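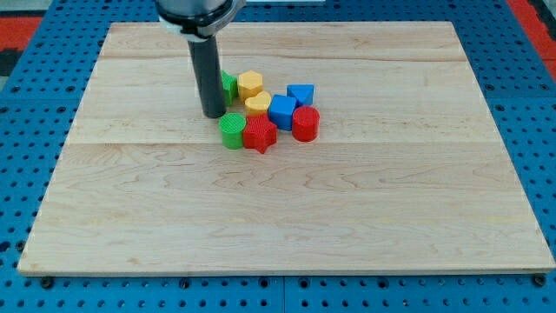
Plastic Blocks and the Boards They Live On
Project report, second term
Nanami Honda, with Florian Deschamps and Mio Chiba

I picked this project because I grew up with a tub of toy blocks and never once thought about what they were standing on. Our teacher, Mr. Nagano, asked each group to choose an everyday surface and get to know it, and I said "the board under the blocks" mostly as a joke (he wrote it down right away, so that was that!).

We started in February with 2 boards, both pale, both sanded by Florian until his sleeves were white. Mio wanted maple for the color and I wanted it for the grain, all those waves and knots, so at least we agreed on the wood. The seams between planks bothered me at first. I was sure a block would catch on one every single time you slid it across, and I spent a whole afternoon pushing a block back and forth to find out. It caught on the first board and hardly ever on the second, where Florian had taken more care with the glue.

Then came the stacking log. We stacked and restacked for two weeks and wrote down every try: 739 in all, 363 of them on the first board. Towers that started right on a seam leaned sooner, at least on board one. On board two I couldn't see much of a difference, and Mio says I was just getting better at stacking, which I can't rule out.

Things I would change: bolt the board down before starting, not halfway through like we did. My early numbers are pretty wobbly because the board was too! I would also keep the blocks bunched together in one spot between tries, it saves so much reaching.

Thanks to Masanobu Sugiyama for the clamps, and for letting us keep them over the break. The log sheets are in the blue folder, and the page with the juice stain is still readable if you hold it up to a window.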